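Pesca com covos
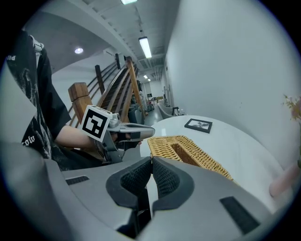

Redação Mazurek - Enciclopédia das Artes de Pesca | Atualizado em 22 de fevereiro

A pesca com covos é uma modalidade de pesca passiva em que o animal entra voluntariamente numa armadilha, atraído por isco ou pela procura de abrigo, e encontra dificuldade em sair. O covo distingue-se da nassa, na terminologia adotada neste verbete, pela estrutura rígida e pela possibilidade de ser calado em fundos irregulares. O uso corrente dos dois termos varia de porto para porto, e em muitas comunidades são empregados como sinónimos. As espécies-alvo mais comuns são os crustáceos decápodes (caranguejos, navalheiras, camarões, santolas), alguns gastrópodes, o polvo e certos peixes de fundo, entre eles o congro e o safio.

Construção

Um covo compõe-se de armação, revestimento, uma ou mais entradas e porta de despesca. A armação pode ser de varão de aço, madeira, vime ou plástico moldado. O aço é geralmente protegido por galvanização ou por um revestimento plástico, que retarda a corrosão e reduz o desgaste da rede nos pontos de contacto. O revestimento consiste em pano de rede entralhado na armação ou em malha metálica soldada. A malhagem determina o tamanho mínimo dos exemplares retidos e é normalmente objeto de regulamentação.

A entrada, designada por endiche ou boca, tem forma de funil. O diâmetro interior, a inclinação e a altura relativamente ao fundo condicionam tanto a captura como a fuga. Entradas laterais são preferidas para espécies que se deslocam junto ao substrato. Entradas superiores funcionam melhor com caranguejos grandes e santolas, que trepam a parede exterior e caem para o interior. Em alguns modelos o funil termina em hastes flexíveis convergentes, que cedem à passagem num sentido e se opõem à passagem no outro.

Os covos de duas câmaras separam a zona do isco da zona de retenção. O animal entra na primeira, alimenta-se e, ao procurar saída, passa por um segundo funil para a câmara posterior. O modelo conhecido por Gakdale, de planta retangular e teto abaulado, segue este princípio. O modelo Hamdale, troncocónico e de câmara única, é empilhável e ocupa menos espaço no convés, com a contrapartida de reter pior os exemplares pequenos e ágeis.

Isco

O isco é colocado numa bolsa de rede, numa caixa perfurada ou diretamente num gancho preso à armação. A caixa perfurada prolonga a difusão do odor e protege o isco de pulgas-do-mar e outros necrófagos. Utilizam-se sobretudo peixes gordos, como a cavala e a sardinha, frescos ou salgados, e restos de filetagem. Para caranguejos emprega-se com frequência isco fresco; para lavagantes, alguns pescadores preferem isco salgado e envelhecido. No caso do polvo, a armadilha pode funcionar sem isco quando oferece uma cavidade escura, como sucede com os alcatruzes, tratados em verbete próprio.

Calagem e alagem

Os covos são calados isoladamente ou em teia. Na calagem isolada, cada armadilha tem o seu cabo de alagem e a sua boia. Na teia, várias armadilhas ligam-se por estralhos a uma madre comum, fundeada nas extremidades e sinalizada por boias. A distância entre covos depende da profundidade, da corrente e do comprimento do convés disponível para a manobra. Em teias de 27 covos, frequentes em embarcações costeiras de pequeno porte, a largada é feita com a embarcação a avançar devagar, e a tripulação mantém-se afastada do seio do cabo - o embaraço de um pé na madre é uma das causas de acidente mais graves nesta pescaria.

O tempo de imersão varia entre algumas horas e vários dias. Imersões longas aumentam a captura até certo limite, a partir do qual o isco perde eficácia e aumentam a fuga, o canibalismo e a predação por polvos no interior da armadilha. A alagem faz-se à mão em águas pouco profundas, ou com alador hidráulico ou mecânico.

Zonas e épocas

No estuário de Skimbridge, a pesca com covos concentra-se no canal principal e nas bordas rochosas da margem norte. A época local abre em janeiro para a navalheira. O regulamento do porto limita cada licença a 119 covos e obriga à marcação individual das boias. A calagem é proibida no canal de navegação e a menos de 14 metros dos cais. Nas marés vivas, a corrente no canal arrasta as armadilhas leves, e é prática corrente lastrá-las com barras de ferro ou blocos de betão fixados à base.

Seletividade e pesca fantasma

A arte é considerada relativamente seletiva. Os exemplares subdimensionados e as fêmeas ovadas chegam em regra vivos à superfície e podem ser devolvidos, desde que a exposição ao ar seja curta. As janelas de escape, aberturas calibradas na parte inferior da parede, permitem a saída dos animais pequenos ainda no fundo.

O principal problema ambiental associado é a chamada pesca fantasma. Um covo perdido continua a capturar: os animais que nele morrem servem de isco a outros, e o ciclo pode manter-se enquanto a estrutura resistir. Como medida de mitigação, alguns regulamentos exigem um painel ou atilho degradável, habitualmente de fibra natural não tratada, que ao romper-se abre uma saída permanente. A eficácia do dispositivo depende da temperatura da água e da colonização por organismos incrustantes, que podem colar o painel à armação mesmo depois de o fio ceder.

Manutenção

Entre épocas, os covos são secos, raspados e inspecionados. Verificam-se os nós do entralhe, a tensão dos funis e o fecho da porta. Um funil frouxo tende a fechar-se com a corrente e reduz a entrada de animais. Os ânodos de zinco, quando existem, são substituídos antes de totalmente consumidos.

Verbetes relacionados
Alcatruz
Alador
Boias e sinalização de artes
Espinel
Nassa
Palangre de fundo
Pesca à linha em estuário
Redes de tresmalho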